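How to prepare a table demonstration for an open day

In January we opened our workshop at Stallham to visitors for the first time, and I was responsible for the robot table. I write down how we did it, so that the next team can start from something.

1. Choose the objects one week before. Take things that every visitor knows from the kitchen or the bathroom. People understand a robot much faster when it must pick up a cup than when it must pick up a gray test block. Mix the shapes: something tall with a handle, something in a box, something flat and long, something irregular like a bunch of grapes.

2. Cover the table. A bare surface is slippery and it reflects the lamps. We use a thick blue-gray cloth and pull it flat before every session.

3. Spread the objects with space between them. The fingers need room to open on both sides. Keep one part of the cloth free, so the arm has a place to put things down.

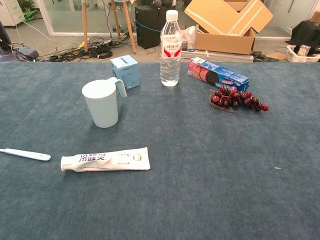

4. Do a full rehearsal with the operator. Our operator was Cayetano Benítez, and he asked for 2 rehearsals, one in the morning and one with the evening light. He was right – the bottle that was easy at ten o'clock gave us trouble at five. Transparent plastic is always the difficult one, so begin the show with the cup and leave the bottle for later.

5. Plan short sessions. We ran Kuvero, our control program, for twelve minutes and then made a pause for questions. Groups of more than fifteen people are too big, the ones at the back see only shoulders.

6. Let the visitors choose. Ask a child to name the next object. If the robot fails, say it plainly and try again. Our visitors clapped more for a second attempt than for a perfect first one.

7. Save the log before you switch off. We had 1782 recorded grasps at the end, and I almost lost them when I closed the program too early.

For the parking and the coffee, please write to the Clallo office. They need the number of guests 4 days before.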